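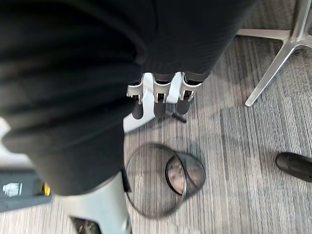
Home | Tips | Workshop | Kitchen | Paperwork | Ask us

Getting three quotes without losing your mind

I love a good quote comparison. There, I've said it! Most people dread asking firms for prices, but if you borrow a few habits from the people who buy things for councils and hospitals, it gets much easier, and you can end up with a better kitchen, shed or boiler for the same money. These are the tricks I used when we had the workshop at Mustgate rewired and the kitchen floor relaid.

Write one page first

Before you ring anyone, put the job on a single sheet. Size of the room, what's there now, what you want at the end, when you'd like it done. Send the same sheet to every firm. My first go at this was all phone calls, and I ended up with one price that included taking the old floor away and two that didn't — hopeless to compare.

Give them all the same closing date

Pick a day and a time, say noon, and don't open any of the quotes until then. It sounds a bit grand for a kitchen floor, but it stops you falling for the first one that lands. If one firm asks a question, send the answer to all of them.

Ask for the price in pieces

Labour, materials, waste removal, making good, VAT. My floor quotes came in at 3000 and 3345 pounds, and the dearer one looked daft until I saw it had the skip and the new skirting in it. The cheap one wanted 162 pounds extra just to shift the old tiles, and the skirting on top of that!

Decide how you'll score before you look

I give price half the marks, then split the rest between timing, guarantee and how well they answered my page. Jot the marks in pencil and sleep on it. 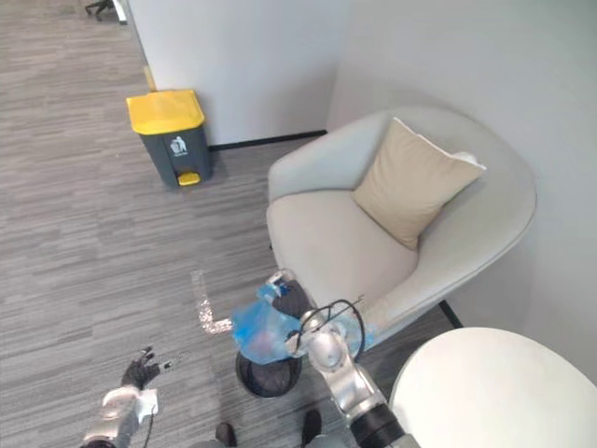 Pedal bin with a yellow lid, on striped carpet.

Keep the paperwork together

One folder per job. I keep the sheet, all the quotes (losers too), the guarantee and the paint or tile codes. When a socket went funny in the workshop last December I had the electrician's details in my hand in no time, and it was such a lovely feeling.

Tell the losers

A two-line email is plenty. The Sheehan people missed out on our rewiring, got a polite note, and were happy to come back and price the Cirkside garage door.

Hold a little back

Agree at the start that the last 15 per cent is paid once the snags are done. Good firms won't blink. Walk round with them, write the snags down together, and pay promptly when they're sorted — they'll remember you for it.

Next time: buying timber with your neighbours, and how we split the delivery.

Contact us | © Plestidbridge Household Tips | Back to top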